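Re: [landard-users] cube tracking drops out on close poses

Suleiman Garba wrote:
> We lose the left cube when the arms cross. Is it the detector or Uzor?

Detector, I'd bet! I had the same thing until I turned off the size filter (it throws out anything under 22 pixels). 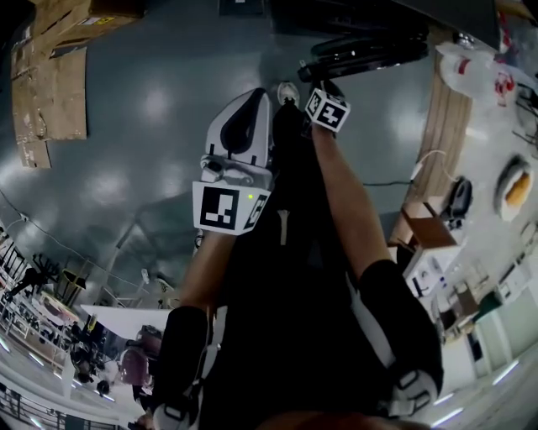
Head view, both marker cubes

For the gripper view I'd try this in Cinine:

1. Mask the gripper body before you run the pose step.
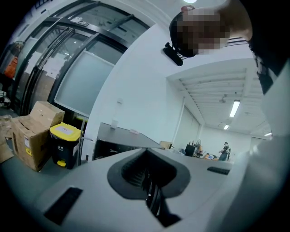
2. Replay from 869 and send me the log.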